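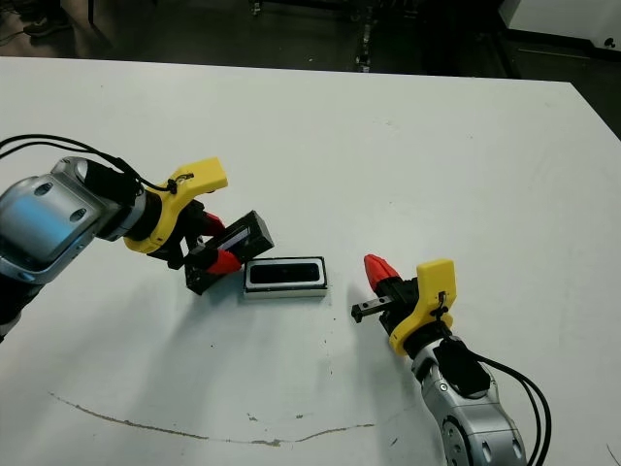 Home Previous Next Contents

4.2 The lidding task

Claims for cheap two-armed rigs tend to rest on short clips, and we came to this build with doubts. The Kerkinard bench was put together in a shared workshop over 8 weekends by Nermin Coşkun and Olga Rivadeneira. Both arms carry red fingers and a yellow bracket with a small clip that holds the cables.

Figure 3. The left gripper holds the black part at a tilt beside the base. The right gripper is open and empty.

The task sounds easy: put a lid on a small box. We ran it 30 times and counted a run as good only if the lid sat flat with no help from a person. By that rule six runs passed. The builders' own log for March gives a far higher score, but it lets the operator nudge the base between tries - a habit we think should be stated whenever such scores are quoted.

We also doubt that the second arm earns its place. Figure 3 shows the left arm with the part in its grip and bare table between the right jaws and the base. If the right arm is meant to steady the base, it has to touch it, and in many of our failed runs it never did. A clamp would be cheaper. Whether a better grip plan would change this we can't say - the Flurnon control code gave us no simple way to test it.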